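Radness open afternoon, January

I went up to Radness for the open afternoon because Marion Matheson had a spare ticket and because I have been asked, more than once now, whether our shop should be looking at a robot. We sell and repair aquarium kit. A lot of the day goes on small wet jobs: rinsing tubs, putting test tubes back in racks, moving cups from one side of the bench to the other. If a machine could take on the clearing up I would listen.

Doors opened at 11 and the queue was already down the steps. The ground floor was mostly stands. Triltton had a floor scrubber going up and down a strip of lino, and it did that well enough, though it needed a person to move the chairs. Ritchie were showing a shelf-scanning trolley. It reads labels and tells you what is missing, and then somebody has to go and fetch it. I picked up a leaflet from each and went upstairs to the benches, which were what I had come for.

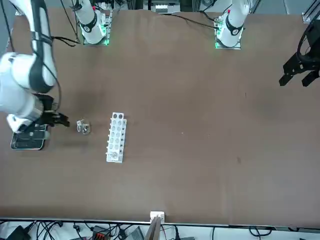 *Keir Pollock*

The bench I spent longest at had two white arms with black grippers over a brown table, and on it a small clear cup and a white test tube rack. It is the sort of stuff I have in front of me by half past nine most mornings. A cup that size is harder than it sounds. It is see-through, it is light, and a bit too much squeeze will send it across the table. I asked one of the staff how they got on with clear things and she said it depended a great deal on the light in the room. I have the same trouble with my glasses.

She was straightforward about what they can't do yet. Lids are bad. Anything floppy is bad. A rack is good because it stays put and the holes are always in the same place. She reckoned that a job done 200 times in the same spot is worth giving to an arm, and a job done 7 times in 7 different spots is not. Most of what we do in the shop is the second sort.

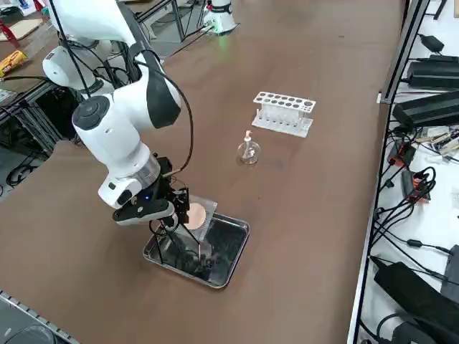 I also wanted to know about mess. Our trays get grit and soil in them and it goes everywhere, into hinges, under mats. Her answer was that they would wipe down by hand for now, and that cleaning the gripper itself is a job people forget to put in the budget. Fair enough — I hadn't thought of it either.

Price was the other thing. Nobody on the benches would give me one. The man from Zomstead downstairs said to allow 1,000 pounds a year just for looking after a small arm, before buying it, and he was trying to sell me one.

Marion liked it more than I did. She has a packing room where the same box goes past all day, and she has booked a visit from Ritchie. I will ask again next January. Parking is round the back, by the way, and the café stops doing hot food at two.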